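ままごと道具の片づけ、箱を替えた話

2024年4月24日

カテゴリ：暮らし、片づけ

ままごとの道具が増えて箱に入らなくなったので、入れ物と置き場所を見直した。1月に一度やって失敗しているので、二回目になる。前回何がまずかったかも含めて書いておく。

それまで使っていたのは、Bloxhamのふた付きの深い箱ひとつだった。もともとは冬物の毛布を入れるつもりで買ったもので、幅はあるが、とにかく深い。大人が腕を入れて底に届くくらいの深さがある。ここに食べものも皿も鍋も全部入れていた。

深い箱の困るところは、使いたいものがいつも底にあることだ。子どもはいちごを出すために箱をひっくり返す。床に全部出る。遊ぶのはそのうちの少しだけで、残りは床に広がったままになる。夕飯の前に、わたしが両手ですくって箱に戻す。次の日また同じことをする。これを一年くらいやっていた。

すくって戻すと、軽いものが上に来て重いものが下に行くかというと、そうでもない。皿が斜めに入ってつっかえ、その下に大きな空洞ができる。空洞があるのにふたが閉まらない。押すと中で何かが鳴る。去年の秋に木のにんじんが割れたのは、これが原因だと思っている。面ファスナーで半分にくっつくにんじんで、割れたのはファスナーの付け根だった。木工用の接着剤でつけたが、少しずれてしまい、切るときに引っかかる。子どもはずれたほうのにんじんを「かたいにんじん」と呼んで、別の種類として扱っている。

1月にやったのは、仕切りのついた引き出しに分ける方法だった。Storkovの6段の引き出しで、書類用に売られている薄型のもの。果物、野菜、パン、飲みもの、食器、調理道具で6段、ちょうどいいと思った。段ごとにラベルも貼った。字が読めないので絵も描いた。わたしは絵が下手で、パンの段とじゃがいもの絵が見分けにくかった。

一週間もたなかった。理由はいくつかある。

まず、薄型なので皿が入らない。正確にいうと、平たい皿は入るが、ふちの立った皿を二枚重ねると引き出しが閉まらない。コップは寝かせてぎりぎり。鍋は入らない。結局、鍋だけ引き出しの上に置くことになり、鍋が上にあると、鍋の中にいろいろ入れられる。鍋が小さい深い箱になった。

それから、引き出しは開けっぱなしになる。下の段を開けたまま上の段を開けると、上の段の陰になって下が見えない。見えない段のものは使わなくなる。いちばん下を野菜にしたら、野菜を使った料理が出てこなくなった。

もうひとつ、分類が子どもの考えと合っていなかった。トマトを果物の段に入れるか野菜の段に入れるかで毎回手が止まる。大人は野菜と言うが、子どもの頭の中では赤くて丸いものは赤くて丸いものの仲間で、いちごやさくらんぼと同じところに入れたい。ケチャップは飲みものなのか調味料なのか。調味料の段はない。ケチャップは一週間のあいだに三つの段を移動した。

引き出しは今、もとの用途に戻して書類を入れている。こちらは具合がいい。書類には向いている。

というわけで二回目。今度は先に、よく使うものを見ることから始めた。入れ物を買うのはそのあとにした。前回は入れ物を先に買ってから中身を合わせようとしたので、順番を逆にした。

やり方は簡単で、道具を台の上に広げて、しばらくそのままにしておいた。片づけない日を何日か作って、どれが手に取られて、どれが端に寄っていくかを見た。片づけないと決めてしまうと、こちらも気が楽だった。白い台は物の色が見分けやすいので、こういう作業にはちょうどいい。

メモは冷蔵庫に貼った紙に書いた。「皿＋ケチャップ」「ざる」「バナナ」といった単語だけ。あとで見返すと、同じ言葉が何度も出てくる。

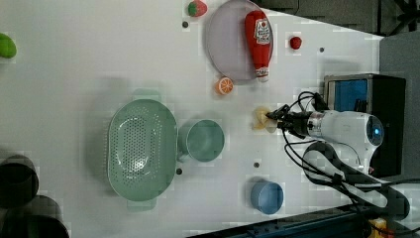
ケチャップは皿の上。ざるとコップは並んでいる。
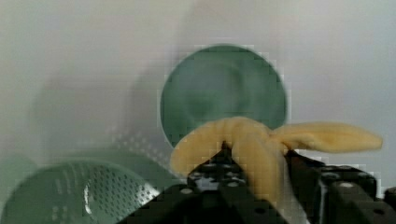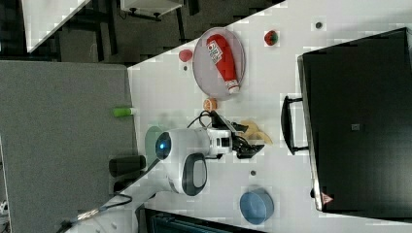
紙に残った言葉を数日分並べてみると、食べものと皿はいつも一緒に出てくることがわかった。当たり前のことだが、1月の引き出しではそこを別々の段にしていた。食べものの段を開けて、食器の段を開けて、閉めて、という手間が毎回かかっていたことになる。皿が出てこないと料理は始まらないし、皿だけ出ても何も起きない。だったら同じ入れ物に入れればよかった。

それで、分類を次のように変えた。

ひとつめの箱。皿と、皿にのせて遊ぶもの。果物はここ。ケチャップもここ。
ふたつめの箱。ざる、コップ、鍋、おたまなど、中に何かを入れて使うもの。
みっつめの箱。切って遊ぶ木の食べものと、包丁、まな板。かたいにんじんを含む。

種類で分けるのをやめて、使うときに一緒にいるもので分けた。トマトが野菜か果物かは考えなくてよくなった。切れるトマトはみっつめ、切れないトマトはひとつめ。トマトが二か所にあることになるが、子どもは特に気にしていない。

布のバナナはどこに入れるか少し迷った。皮の部分がひらひらしているので、硬いものと一緒にすると、下敷きになって変な形のまま平たくなる。かさはあるのに軽いから、上に置くと転がり落ちる。結局、ひとつめの箱の端に立てて入れることにした。立てるとちょうど花瓶にさした花のようになって、出し入れもしやすい。

入れ物は浅いものにした。深い箱でこりたので、今回は手を入れたら手首くらいまでで底に届くもの、という条件で探した。横から見て中身が少し見えるとなおいい。

近所のZisgateに行ったら、平たい取っ手付きのかごがあった。本来は洗面所で使うものらしく、タオル売り場の隣に積んであった。大きさがそろっていて、重ねられる。三つで2,663円。ひとつだけ買って試してから残りを買うつもりだったが、前に別の売り場で同じことをして、次に行ったら色が変わっていたことがあったので、まとめて買った。同じ色でそろえておくほうがあとで困らない。

同じような形のものはBloxhamの通販にもあった。ひとつあたりは少し安いが、2,000円未満だと送料がかかる。三つで送料込みにすると、ほとんど差がなくなる。実物の深さを手で確かめられたのもあって、店で買うほうにした。

買う前に棚の奥行きは測っておいた。置き場所にしようと思っていた低い棚は、奥行きが50センチある。かごは縦に入れても横に入れても余る。縦に入れると奥に隙間ができて、その隙間に物が落ちる。横にすると隙間はもっと大きくなるが、かごの前に皿を置けるくらいの余裕ができる。どちらがいいか、これは置いてみないとわからなかった。

最初は縦に入れた。三つが横に並んで、見た目はよかった。次の日の朝には、奥の隙間にいちごが落ちていた。子どもの腕では届かないので、わたしがかごを全部出して拾う。その日の夕方にはコップが落ちていた。翌日、棚の奥に段ボールを折って詰めた。かごの後ろに壁ができて、落ちなくなった。段ボールは通販の箱を切ったもので、見た目は悪いが、かごの陰になるので見えない。そのうち板に替えようと思っているが、たぶん替えない。

段ボールを入れたことで、かごが手前に少し出るようになった。棚のふちからはみ出すほどではない。手前に出ているほうが取っ手に指がかかりやすく、こちらのほうがよかった。

ラベルは貼らなかった。前回の絵がうまくいかなかったのと、浅いかごなら見ればわかるからだ。その代わり、置く順番だけ決めた。左から、皿の箱、入れる道具の箱、切る箱。順番が入れ替わっていても直さない日もあるが、だいたい守られている。子どもは左から順に出して、左から順に戻す。

片づけるときの声のかけ方も変えた。「片づけて」だと何も動かない。「お皿の箱、持ってきて」だと持ってくる。持ってきた箱が目の前にあると、皿を入れる。皿が入ると、果物も入れる。一箱終わったら次を頼む。全部で三箱なので、頼む回数も三回で済む。途中で遊びに戻ることもあるが、一箱でも終わっていれば、残りはわたしがやってもたいした量ではない。

しまい切れないものもあった。深い箱の底から出てきたもので、誰かにもらったらしい小さなフォークの束、ふただけのポット、何の部品かわからない白い輪。台の上に広げていた数日のあいだ、一度も手に取られなかった。フォークは少しだけ残して、あとは袋に入れて押し入れの上に置いた。いきなり捨てると、なぜか次の日に「あれは」と聞かれることがあるので、しばらく置いておく。夏まで聞かれなければ処分する。

白い輪はまだ台所の引き出しに入っている。

Badisの木のレジも外に出した。もともとままごとと一緒に箱に入れていたが、重くて角があり、ほかのものを傷つけやすい。今は棚の上に直接置いている。レジが常に出ているので、お店屋さんをする回数が増えた。商品はかごごと運ばれてくる。浅くて取っ手があるので、買い物かごとして使えるらしい。こちらはそこまで考えていなかった。かごごとレジに載せられて、かごごと買わされる。中身をひとつずつ打ってほしいと頼んだが、まとめていくらの店だった。

洗うことについても少し書いておく。台に広げたついでに、拭けるものは全部拭いた。皿とコップのたぐいはぬるま湯と台所の洗剤で洗い、ふきんの上で一晩乾かした。木のものは水につけず、固くしぼった布で拭くだけにした。前に木のパンを洗ってしまい、塗装がざらざらになったことがある。面ファスナーに絡んだ糸くずは、つまようじでは取れず、古い歯ブラシで一方向にこすったらよく取れた。髪の毛もかなり絡んでいた。取ったあとはくっつきがよくなり、逆に、切るのに力がいるようになった。

布のものは、洗濯ネットに入れて弱い水流で洗っている。厚みのあるところは乾きにくいので、風の通る場所に置いて、途中で一度ひっくり返す。朝に洗って、次の日の昼まで見ておけば間違いない。乾く前に子どもに見つかると持っていかれるので、高いところに干す。

ざるは洗う道具なのに、自分が洗われることはあまりなかった。穴のところに粘土が詰まっていた。粘土は乾いてから竹串で押すと抜ける。湿っているうちにやると広がるだけだった。ざるに粘土を入れて押し出すと麺になる、という遊びを一時期していたので、そのときのものだと思う。今は粘土用に別の、台所で使わなくなった茶こしを渡してある。

この形にしてから二週間ほどたった。今のところ、床に全部出ることはなくなった。出ても一箱分なので、すぐ終わる。ふたがないので埃は気になるが、毎日使うものなのでたまるほどではない。使わなくなったら埃でわかる、と考えることにした。

困っているのは、ふたつめの箱がすでにいっぱいなことだ。鍋が場所を取る。鍋の中にコップを入れておけば収まるのだが、子どもはコップを鍋に入れると取れなくなると言って嫌がる。実際、ひとつぴったりはまってしまうコップがあって、抜くのに手間がかかった。そのコップだけは皿の箱に入れている。

もう少し増えたら、かごをひとつ足すか、何かを減らすかになる。同じかごがまだ売っているか、次にZisgateに行ったときに見てくる。棚の幅は、詰めればあとひとつ入る。

毛布の箱は、洗って毛布を入れた。底のほうから木のきのこがひとつ出てきた。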